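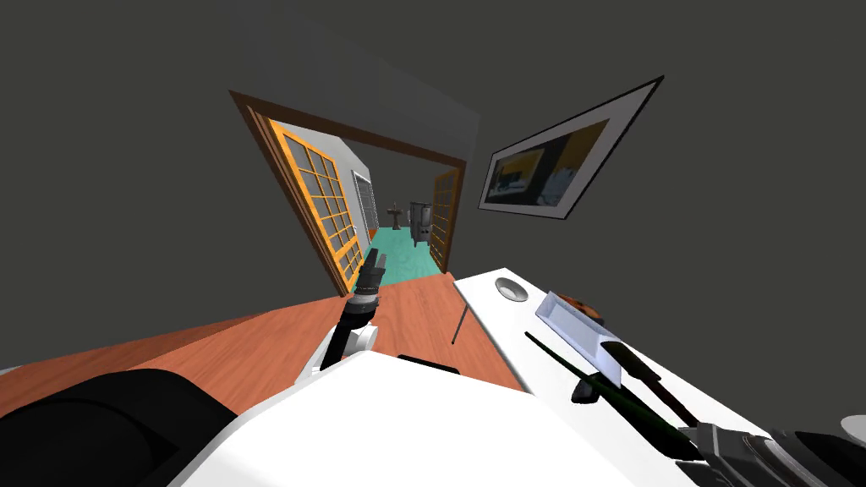

Romine
Lettings and Sales Adviser, Vindton Homes

How to get your house ready for a viewing

I've shown people round nearly 200 houses now, and I still think the first two minutes at the door matter more than anything you say in the kitchen. So start outside! Sweep the step, move the bins round the side if you can, and give the letterbox a wipe.

Next, walk in as if you'd never been there before (my sister thinks this is daft, but do try it). Open the curtains, switch on the lamps in any dark corners, and take the coats off the end of the banister – we all do it. Bedrooms look bigger when you can see the floor, so push boxes under the bed or borrow a bit of space in a friend's garage.

Viewings booked for 11 in the morning tend to suit most living rooms, but if yours gets its sun later on, tell your agent and ask for an afternoon slot.

Leave your heating bills and the council tax letter in a folder on the side. Buyers nearly always ask. Then pop the dog on its lead and go out for half an hour, and let the agent do the talking.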